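Welatine Workshop: October inspection, benches and worktops
Inspected by Petronella Kekana. Comments by Saeed Pakzad where marked (SP).
14 shares | 2 comments

1. Floor and access
Floor surface sound, no trip edges. Rear door opens fully. Pass.
Comment: door closer is slow in the last part of its travel. Adjust at next visit.

2. Worktop surfaces
Check for splits, lifted strips, raised grain and open glue lines. Run a cloth across the grain; any snag is a fail. Timber tops to be re-oiled where water no longer beads.
Comment: one snag on bench 4, near the vice. Sanded back and re-tested, pass. (SP) Same place as last year. Suggest we look at the vice jaw. 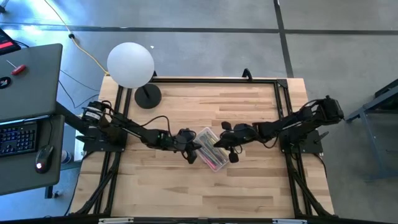 3. Fixings and frames
Tighten all leg bolts. Load each bench and check for sway at the corners. Washers must sit flat.
Comment: 4 bolts loose on bench 2, all at the wall end. Tightened. One washer replaced.

4. Electrical
Test sockets and the RCD. Look for cracked plates and scorch marks. Extension leads must be fully unwound in use.
Comment: RCD tripped within limits. One lead withdrawn, outer sheath nicked near the plug. (SP) Replacement ordered from Molefe.

5. Dust extraction
Empty bags, check hose clips, log fan hours. Filter change is due at 2,000 hours.
Comment: fan close to the limit. Filter to be changed before the next inspection.

Result: pass with actions. Open items to Do-yoon Choo.

Recent items
Ladder and step checks
Vement oil: storage and rag disposal
First aid box contents list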